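Hard water and the communal boilers

Readings taken in February put the supply to the Olodik building at about 400 mg of calcium carbonate per litre. At that level, scale forms quickly on any element run above 60 degrees.

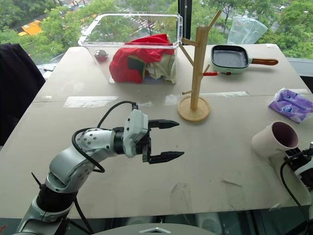

Descaling is now due every 4 weeks. Citric acid at the strength printed on the packet is enough, left for 30 minutes and rinsed twice. Splashes dry to a white film, and on a matte, slightly scuffed tabletop like the one by the large window they are easily missed, so wipe down with plain water afterwards.

Jug filters were also tried – the Plamska cartridge lasted 40 days.

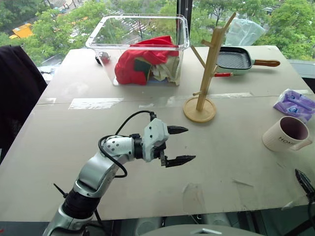

One reader writes that vinegar does the same job for less money. It does, but it is slower and the smell stays in the seals.

A softener on the rising main has been priced by Dristov. The drinking tap would stay unsoftened.

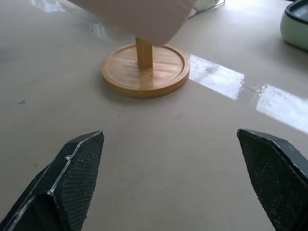
Another reader asked whether the showers would be included, and they would.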